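How to dry socks and small items indoors

A clip hanger and a wooden drying frame take up little room and keep small items off the radiator. Set the frame on a level floor, a few inches out from the wall. Hook the hanger over the pole before you load it.
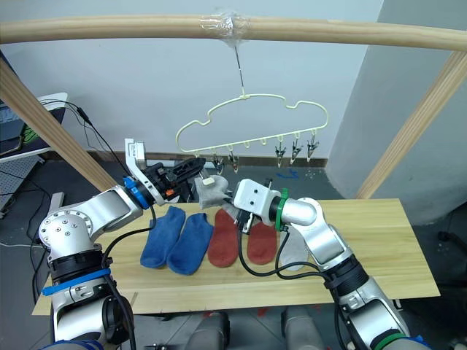 Cloud-shaped clip hanger on a wooden pole.

1. Spin the load a second time. Shake each piece hard and pull it back into shape.

2. Check the clips. Squeeze each one and look at the teeth. Replace any that are loose or rusty, or they will mark light fabric.

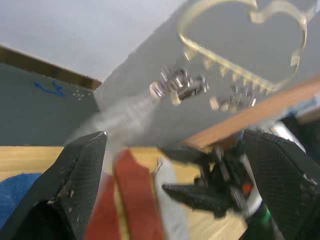

3. Hang socks by the cuff, one to a clip. Start with one at each end of the bar, then work toward the middle so the hanger stays level.

4. Open a window a little, or run a fan on low. Leave everything for six hours before you check it. Thick wool can need overnight.

5. Take the items down and fold them on a flat surface. Feel the toes and seams first. If they are still cool, hang them up again. 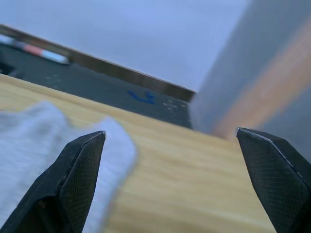 Light wooden tabletop.

Wipe the pole with a dry cloth when you are done.

Posted by Yolanda Sorensen, 17th March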